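The Little Kitchen, and Everything That Lives in It

Photos and notes from the playroom, mostly about the play kitchen and what we stock it with. Click through if you like tiny groceries as much as I do!

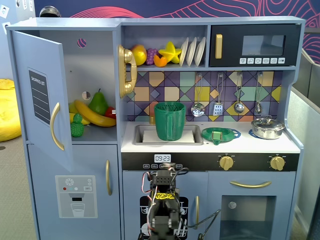 Sandrine Mallet wrote to me after the last batch of playroom posts to say that a toy kitchen with a fridge gets twice the play of one without, and that she'd give up the oven before she gave up the fridge. I've been chewing on that ever since and I think she's right. Cooking is fun for a few minutes, but putting things away and taking them out again? That can go on for an entire wet afternoon.

So this page is kind of a love letter to the fridge end of the kitchen, plus notes on all the bits and pieces, because I get a lot of questions and I keep typing the same answers.

The fridge

Ours has produce in it and pretty much nothing else — the banana, the green pear, the red pepper. I used to pack in everything we owned, and it all fell out on somebody's feet each time the door opened. Now it's fruit and vegetables up top and whatever the kids decide down below. At the moment "whatever the kids decide" is one sock and a library card (I did look for that card for a week).

The shopping list

My favorite part of the whole thing is the panel inside the fridge door with SHOPPING LIST printed across the top and blank lines under it. My older one can write "egg" and "jam" now and does so on every piece of paper in the house. My younger one dictates. Her list last Sunday was pears, soup, a dog, and more pears. We read the list out loud, walk to the "store" (the couch), and come back with a bag. If you have a kitchen without a list, a notepad hung on a piece of string does the same job.

The water dispenser

It's a sticker, with a snowflake and a SET label and a little outline of a glass, and it is the busiest spot in the room. Everybody who comes over gets offered a drink. You have to hold your cup there for a good long time and you have to say thank you. My dad got served 3 glasses in a row and was told he was still thirsty.

The phone

There's a big gold receiver on the side of the shelf, and I didn't expect much from it. Well! It takes all the orders. The restaurant is called Sodden, which is a word my son picked up from his grandmother talking about her lawn, and he will not hear any argument about whether it's a good name for a restaurant. Sodden closes at naptime and opens again when he says so.

Play food, and how much of it

I said I wouldn't turn this into a shopping guide, but this is what people ask. Most of our plastic fruit came in a mixed tub from Momach, the little toy shop over in Drestovside, and the tub was secondhand even then. The purple grapes are the best thing in it. They get served at every meal, with everything, soup included. The star fruit is a close second, mainly because it doubles as a sheriff's badge and as a cookie.

The tub said 90 pieces on the lid. I keep a couple of handfuls out and the rest stays in the closet, and I swap them when I remember, which works out to roughly once a month. The excitement when a piece comes back after a break is out of all proportion. There was actual screaming over a lemon in February.

The plates

White, and they stand up in a row on the shelf like they're in a dish rack. I like this so much more than a stack. Little hands can grab one without bringing the others down, and cleanup is sort of a game because each plate has a place to go back to. I'd love to say the same about my own kitchen.

The microwave

Black, with a gold handle and a row of small white buttons with icons on them. I've had a lot of explaining about which one does what, and the explanation has changed every time. As of this week the first button is for pizza and the last one is for emergencies.

The tiles

Purple, mustard, mint, peach and navy in squares and diamonds. I know a calm beige kitchen is what you see everywhere these days, and they look lovely in other people's homes, but I grew up with loud tile and I wanted loud tile here too. With the pale blue-gray of the cabinets I think they hold together really well. Grown-ups always comment on them. Kids have never said one word.

The wall

I went back and forth on the dark navy with the pink and red lines for so long that my husband stopped answering when I held up samples. The design is called Safavi, and I'd had a scrap of it taped inside my planner for ages. A dark wall behind a light piece of furniture makes a small corner feel like its own room — that was my theory anyway, and I'm happy with it. Dust shows up less than I'd feared. Sticky fingers show up more.

Keeping it clean

The plastic food goes in a sink of warm soapy water every 2 weeks or so, then out on a towel. Check anything with a hole in it, because water gets in and stays in, and you'll find that out when you squeeze it. The kitchen itself just gets a damp cloth. Go easy around stickers and don't scrub at the corners, they lift.

Tidying at the end of the day

We do a five-minute closing shift. One kid is in charge of the fridge and the other does the shelf, and they trade the next night. It doesn't have to be perfect. If the food is off the floor and the fridge door shuts, the restaurant is closed and we can all go brush our teeth.

That's gallery number 172 if you're keeping track, and the dress-up corner is up next once I've found the other half of the pirate costume. Leave your best play food storage ideas in the comments, especially if you've worked out what to do with tiny plastic eggs!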